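# Valten open day, bin picking demo: anybody else go?

**rustybandsaw**

Went to the open day in October and figured I'd write it up before I forget it all.

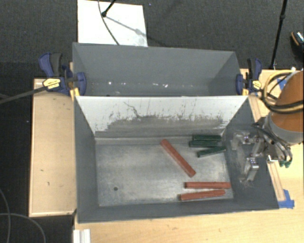
I went mostly for the bin picking, and I've been wanting to see one of these up close ever since our shop started arguing about buying a cell from Dralteo. They had the arm working out of two gray bins, and I got there early enough to stand right up against the rope. What I liked is that it was a real bench setup and not a trade show booth! The bins are held with regular bar clamps, same kind I've got hanging in my garage, and the floor of the front one is scuffed to heck. The parts were just red bars and dark green bars, lying every which way, with the green ones bunched up in the back corner. That corner is what I wanted to ask about, so I did. The guy running it said corners are the part they spend the most time on (wall on two sides, fingers have to fit somewhere).

Anyway, free coffee, decent parking, the tour of the paint line was way too long. Would go again.

**mo_in_maintenance**

I was there in the afternoon! Did you get the guy in the vest or the grad student type? Ours wouldn't answer anything about cycle time. I asked twice and got "it depends" twice.

**rustybandsaw**

Vest guy. He talked plenty, but yeah, no cycle time for me either.

**gearlash**

Gonna be the grump here. Plain straight bars in a bin is about the friendliest part you could pick. Let me see it do castings with oil all over them, or anything that tangles. We had 2 integrators come through our place with demos like this and both of them went quiet when I handed over a box of our springs.

**tess_cnc**

@gearlash I don't think bars are that friendly, though. Look at the two red ones on the right, they're lying almost side by side with hardly any gap at one end. Getting a finger in there without shoving the other one is no joke. And I'd take bars over springs too, but so would a human!

**gearlash**

OK fair on the gap. Still not buying one on the strength of six bars.

**mo_in_maintenance**

Did anyone stay for the Boreler talk? They claimed 1,000 picks on one set of finger pads and I wanted to know what they count as a pick. If it grabs and drops, is that a pick?

**rustybandsaw**

Missed it, I was stuck on the paint line tour lol. I'd want to know that too.

**tess_cnc**

I caught the second half. Somebody asked exactly that and the speaker said only the ones that make it to the other bin. I didn't write it down, so don't hold me to it.

**gearlash**

Then I'll give them that one. Any word on whether they do this again? I'd bring springs.

**mo_in_maintenance**

Sign by the door said next one's at the Crăciun building, no date yet. Bring the springs, I want to watch.

**rustybandsaw**

Same. I'll post in here if I get the email.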